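Friday, February 11, 2022

Cleaning up our email list

Last week I deleted 2,093 addresses from the Flitedura newsletter list. None of them had opened anything since May. I put it off all winter. A smaller list looks like a step backward when you have to show it to your boss.

We sell scheduling software to small clinics, and most of those addresses came in through an old checklist download that had little to do with the product. 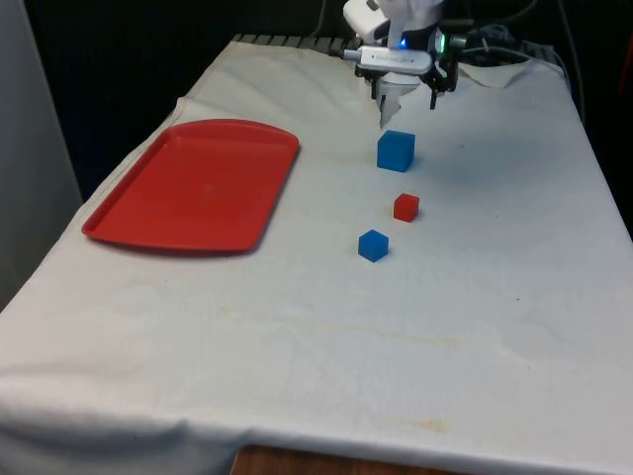 Before deleting anyone I sent one last email with the subject line "Do you still want these?" It had two sentences and a button. I had trouble with the sorting until I started thinking in piles, like the three small cubes on the white cloth with the red tray off to their left. Stay, go, ask again. The "ask again" pile got a second email 7 days later, and 118 people clicked to stay.

Hussam Yammine, who runs the list at Rasholm, told me to skip the second email. I'm glad I sent it. It took me 70 minutes, mostly spent fixing a broken merge field.

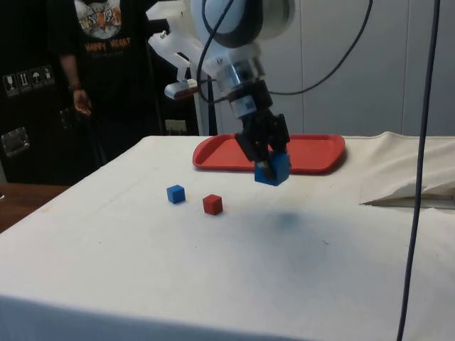
The welcome series is next. It has five emails and they all ask for a demo, so I'm going to rewrite them one at a time. One blue cube in the gripper and the rest left on the table is the right pace for me. The first one goes out Tuesday with no demo link in it. I'll post the open rates once I have a full month of numbers.

Filed under: Email, Small Lists

7 shares | 2 comments

© 2022 | Contact | Back to top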